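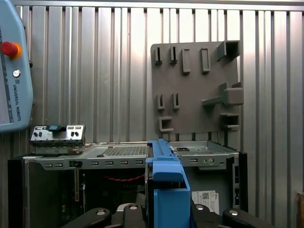

Grokum drive handling kit, trial notebook, July

Written for myself, and for Mehwish Niazi and Bongani Engelbrecht, who must decide about the offer.

What we are reviewing: the Grokum kit as Serkmont sells it. It is a software package with ready-made motions for taking a hard drive in its caddy out of a desktop computer and for putting it back in the bay. The price includes one visit for set-up and a year of support by e-mail. The gripper and the arm are not included, we use our own. The chassis is a Dell. The caddy is the bright blue plastic type, and Serkmont says the kit has a grip profile for it.

9:40. Installed the package on the controller. The manual says to define the chassis position with three touch points. I made it two times, because the first time I took the points in wrong order and the software accepted them without any warning. This should be written to Serkmont. A wrong order of points must give an error.

10:25. First slow run, at the lowest speed. The approach to the caddy is reasonable. The fingers close on the sides and the force is limited by the profile, I left the value as delivered. Khanyisile Molefe asked me to write down which value this is: 88 in their own units. The manual does not explain the units. I asked for the explanation by e-mail, no answer yet.

11:15. The insert motion. It has two phases. In the first the drive is brought to the mouth of the bay at an angle, and in the second it is straightened and pushed. I think the angle is too big for our bay, but it is a parameter and we can change it. The name of the parameter is "lead_tilt" and it is only on page 202, in the appendix. It would be better in the chapter on insertion, where I searched for it a long time. 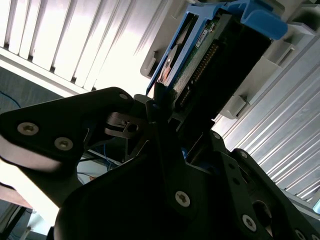

Can the kit be used with a caddy which is not in the list of profiles?
Serkmont will make a new profile if we send them one sample of the caddy, and this is in the price for the first one. For each next profile they charge extra. We can also teach a profile by ourselves, but then it is not covered by the support.

Bongani wanted to know this because the older machines from Wanyama have another caddy. I would ask for both profiles before we sign.

13:30. Discussion with Nosipho Nel about the license. The basic license permits up to 2,000 cycles in a month, the larger one 4,000. A cycle is one removal or one insertion, so a complete exchange of a drive is two cycles. This was not clear in the offer and I think it changes the calculation. Also a stopped cycle is counted. During set-up we stop very often, so I asked if the set-up period can be free. Nosipho will speak with them.

14:10. Changed lead_tilt to a smaller value and ran the insertion again at low speed. I keep my hand near the stop button for all these runs, please do the same.

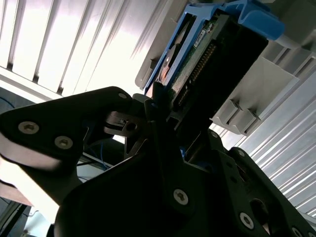

The new value is saved under the name marken_b, not in the default file. Please do not overwrite the default file, we need it for comparison when the person from Serkmont comes.

The log of the kit is good, I must say. It writes the force for every step and it can be exported as a simple table. What I miss is a comment field - now I must write in this notebook which run was with which value, and later someone has to put the two together.

15:45. Blažena Oravec read the entry and added one point: the kit supposes that the chassis never moves between the cycles. On our table it can be pushed a little by the insertion itself. She proposes two stops screwed to the table. I agree.

Open points:
Units of the force value
Warning for wrong order of touch points
Second profile for the Wanyama caddy, with price in writing
Cycle counting during set-up
Stops for the chassis (Blažena)

My opinion for now: I would continue the trial with the basic license. For a decision to buy it is too early.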